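装饰水果的收纳与清洁,顺带说说工作台

家里的假水果用了几年,最先出问题的多半是叶子和果柄,果子本身倒很耐放。下面这些做法是我在布置样板间和自己家里慢慢试下来的,材料都很普通,不用专门去买。

## 一、先挑容器

装假桃子,首选带孔的塑料篮。有孔的篮子不积灰,底部的碎屑一抖就掉,洗完的果子放进去也能自己沥干。藤编篮好看,但编条容易钩住绒面,取几次就起毛。玻璃碗只适合摆,不适合存,果子在里面互相压着,换季拿出来常有一面是扁的。

篮子的高度比口径重要。桃子叠到两层已经够了,第三层会把底下的叶子压出死折。我现在用的是 Kassa 的白色方孔篮,长边刚好能放进柜子,不用斜着塞。买之前量一下柜子的净深,柜门铰链要占去一截,很多人忘了减。

## 二、往篮子里放的顺序

大的先放,靠边;小的后放,填中间。带叶子的果子,叶尖朝上或者朝篮子中央,别夹在果子和篮壁之间。叶子从方孔里穿出去以后再往回抽,锯齿边很容易撕开。

颜色不用在收的时候管。粉的、黄的、橙红的混着放没有关系,摆盘时再挑。只有一种情况要分开:新买的深色果子,头一个月先用白纸巾包着,看看会不会掉色。我有一只深红的,把旁边浅色的蹭出一块印子,擦不掉,后来只能那一面朝下摆。
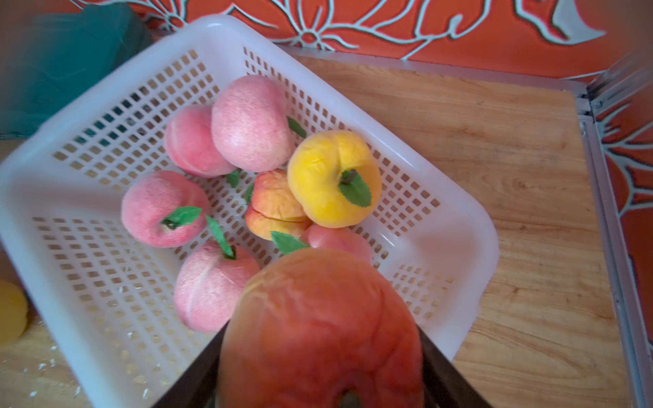

拿的时候捏果身,不要提叶子,也不要捏果柄。叶子大多是用一点热熔胶粘在柄窝里的,提几次就松。已经松了的,把旧胶挑干净,点绿豆大的一滴新胶,按住数到 14 再松手。胶多了会从柄窝里溢出来,干了发亮,很难看。

## 三、清洁

1. 光面的果子:湿布拧干,顺着一个方向擦,凹进去的柄窝用棉签。
2. 绒面的果子:不要下水。用软毛刷轻轻扫,刷不掉的灰用透明胶带粘。
3. 表面起皱的果子:皱缝里最藏灰,拿旧牙刷干刷,刷完再用胶带粘一遍。
4. 叶子:温水加一滴洗洁精,指腹捻一下,平放晾干。布叶子可以垫着棉布用低温熨斗压一下,塑料叶子不行。

酒精和含氯的清洁剂都别用,颜色会花。晾的时候避开窗台,晒久了粉色先褪。

一年彻底洗一次就够,我一般放在 September,那时候夏天的摆设正好要撤。平时看见灰了随手刷两下。

## 四、台面怎么安排

整理这类小东西,台面宁可空一些。要用的篮子放在靠后的位置,前面留出一片地方摊果子,一个个检查完再收进去。盒子、工具箱之类的硬东西靠最里面放,不要和果子混在一起,箱子的锁扣很容易刮伤果皮。

零碎东西尽量上墙。台子后面如果有横杆,挂一只分格的长铁丝篮最省事,插线板、数据线、小盒子各占一格。插线板竖着放在最边上那格,线从侧面垂下去,不从台面上过。侧墙再挂一只敞口的网篮,放零散的金属件。铁丝篮的缺点是细小的东西会漏,螺丝、图钉要先装进小盒。

木台面怕水,洗过的果子和篮子擦干了再放上去。浅色木头上掉了颜色要马上处理,先用橡皮擦,不行再用 2000 目的砂纸顺着木纹轻轻带几下,然后补一点木蜡油。我用的是 Dromard 的无色款,薄薄一层,过夜就能用。
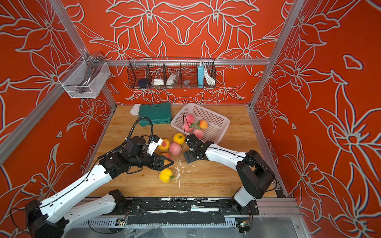 *工作台:白色方孔篮斜放在台面上,前面散放着几只桃子*

## 五、长期存放

半年以上不用的,整篮套一只大号透气布袋,袋口松松系住。不要用保鲜膜裹,绒面会被压倒,塑料叶子也容易粘在一起。纸箱可以,箱底垫一层旧毛巾,侧面写上里面是什么、哪一年收的。

柜子最高那层夏天温度高,发泡的果子会发黏,放中间层或者床底都行。樟脑丸别直接碰到塑料,隔着布袋也最好离远一点。干燥剂可以放一小包,放在篮子外面。

取出来以后如果有压扁的,用吹风机的低温档隔一掌远吹一会儿,轻轻捏回原形,再放着等它凉透。太热的风会把表面的涂层吹出泡。硬塑料的果子不用试,吹不回来。

## 六、几个零散的问题

**掉下来的叶子要不要留?** 留。装进小袋,系在篮子提手上,没有提手就穿过方孔系。补的时候颜色深浅一致,比新买的好看。

**能不能和真水果放在一个篮子里?** 不建议。真桃子出水,绒面沾了以后会留黄印,还会招果蝇。

**篮子发黄了怎么办?** 小苏打加温水泡两个钟头,用软刷子刷孔眼,再冲干净。泡完没有变化就是塑料老化了,换一只,旧的拿去装花盆底土。

**果子上的价签胶怎么去?** 光面的抹一点食用油,等几分钟擦掉,再用洗洁精水擦一遍。绒面的只能用胶带反复粘,急不得。

Prillivholm 店里单卖的假桃叶我也试过,叶柄偏粗,要先用剪刀斜着修一下才插得进柄窝。

2018年3月7日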